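Budget line for a second arm cell: spare grippers or a spare arm?
Forum: Lab Equipment and Planning

birthorpe_bench
21/12/2018
We have one arm cell doing tabletop pick and place and a request in for a second. Purchasing wants the split by January. The quote from Drodora is one arm with controller plus 2 parallel-jaw grippers. My instinct is to drop the second gripper and put the money into a service contract. The object set costs almost nothing: plate, glue stick, water bottle, scissors.
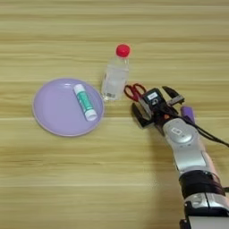 The current cell runs 7 hours a day on that work, so whatever I order has to cover the same duty. Payload is not a constraint. Downtime is.

kelmtorque
Keep the second gripper. Fingers and cables are what fail. We priced a cable set at 755 and the lead time was worse than the price. Service contracts cover the arm, and the arm is the part that doesn't break.

Ustus
Disagree. We had a joint go at Birthorpe and the cell sat idle for 70 days waiting on paperwork. A gripper can be swapped in a lunch break if you have one on the shelf, agreed, but you can also buy one later out of consumables. You can't buy a contract after the fault.

Get the bench spec into the same request, too. Ours was left out and had to be approved separately.

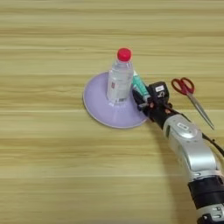

Ustus
Cell technician, Birthorpe site

The other item people leave out is cable routing. If the cable runs outside the arm, budget for clips and a spare run. Do not let the vendor quote it as "integration."

kelmtorque
70 days is a purchasing problem. A contract would not have fixed your paperwork.

Ustus
It would have. The part ships under the contract number, no new order raised.

birthorpe_bench
Fair. What about wrist cameras? Drodora lists theirs as an option, Do includes one in the base price but the mount is proprietary.
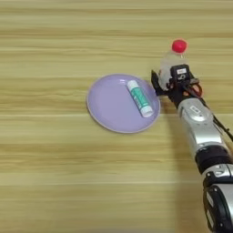 Arm cell, bottle in the gripper, glue stick on the plate.

kelmtorque
Take the option. Proprietary mounts cost you again at the first gripper change.

birthorpe_bench
OK. Contract, one gripper, camera option, cable spares. Second gripper goes in next year's consumables.

kelmtorque
Still think that's the wrong way around.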